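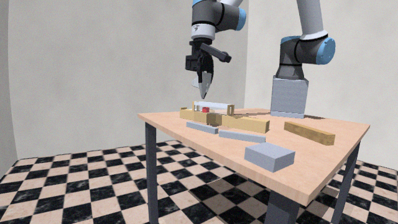

## The parking app, again

Drercombe's car parks are going cashless at the end of May, and the leaflet that came through my door calls it "a simpler way to park". I have read it four times and I'm still looking for the simple part.

If you missed the leaflet, the ticket machines in Pernis Street and behind the library come out. From then on you pay through an app called Vakero, or by ringing a number printed on the signs. The machine at the station stays for now, though it will only take cards. The hourly charge is the same as before. On top of it goes a "convenience fee" of 20p each time you park, and I'd like to know whose convenience we are talking about.

I put that question to the parking office and got a reply in two days, which I will give them credit for. The fee, they say, "covers the cost of providing the service". I thought the parking charge did that. When I wrote back and asked what the parking charge covers, the answer was a link to the leaflet.

### What we're told it saves

The case for the change rests on a report by a firm of consultants, Kontogiannis, who looked at all the council's car parks last year. You can ask for a copy at the library desk. It runs to 30 pages and a good many of them are photographs of other towns. The figure everyone has been quoting comes from page 16, where it says that emptying and mending the old machines costs £2,560 a year.

That may well be right. I have no reason to think anybody made it up. But the report doesn't say whether it is for one car park or the lot, and the two people I asked at the council gave me different answers. It doesn't say what Vakero will charge the council either, as that is "commercially sensitive". So we know what we stop paying and we don't know what we start paying, and on that basis we are told there's a saving. I wouldn't buy a second-hand lawnmower on those terms.

There is also a paragraph saying that most users "expressed a preference for digital payment". The survey was carried out online. I'd be surprised if it had come out any other way, and I would have liked to see somebody stand next to the machine in Pernis Street on a market morning with a clipboard and ask the people feeding coins into it.

### Trying it

I did download the thing, so that I couldn't be accused of moaning from the armchair. It wanted my name, my email, my number plate, my card and permission to know where I am at all times. The last one can be refused, but the button for refusing it is small and grey and the other is large and green. Having got through all that, I found Pernis Street listed twice under two different location codes. One of them is the real car park. The other seems to be the loading bay next door, and if you pay for that one and park in the proper place, I assume you get a ticket.

The parking office says the double entry "will be resolved before launch". I looked again before sending this in and it's still there.

Signal is the other trouble. Behind the library I get one bar on a good day, and none at all if I stand by the wall where the sign is. I ended up walking to the corner by the bakery to pay, which is fine for me in dry weather. I wouldn't want to do it with two small children strapped in the back. The phone line is supposed to be for exactly this, but you need signal to make a phone call as well.

Yutong Hao, who many of you know from the dry cleaner's, has been keeping a note of customers who mention parking. She's less gloomy than I am. She likes that you can add another hour without running back to the car, and she thinks some people will stay in town longer because of it. I hope she's right, and I admit the extra hour is a decent idea. She did also say that two of her regulars have told her they'll go to the retail park instead, where it's free and has always been free, and where you don't have to tell a company your number plate to collect a coat.

### What I would ask for

I'm not against phones. I pay for the train on mine. What I can't see is why the old way has to go on the same day the new way comes in. Leave one machine in each car park for a year and see how many people still use it. If it's hardly anyone, take it out and I'll keep quiet. If it's a lot of people, we've learned something that the report didn't tell us.

I would also like a straight answer on the fines. At present, if the machine is broken, you put a note in the windscreen and the warden uses a bit of sense. When the app is down, or your battery has died, what counts as a note in the windscreen? The leaflet says customers should "seek alternative parking". In Drercombe that means somebody's residents' bay, and then you get a fine for that.

Blue badge holders should know that their three free hours carry on, but it isn't clear yet whether they need to register their car first. One page of the council's website says yes and another says nothing about it. Until somebody confirms it in writing, I'd keep the badge on the dashboard and take a photo of it there with the clock showing.

Comments on the scheme can be made until the middle of May, by letter to the parking office or on the form at the library desk. There's an online form too, naturally. If you write, say which car park you use and how you pay now, as that's the bit the survey skipped. Please send me a copy if you get a reply, especially if it contains a number. I'd also like to hear from anyone who has used Vakero in another town, whether it went well or badly.

The next item on the council's list, I'm told, is the public toilets by the bus stands, where they are looking at "contactless entry". I'll report back when there's a leaflet.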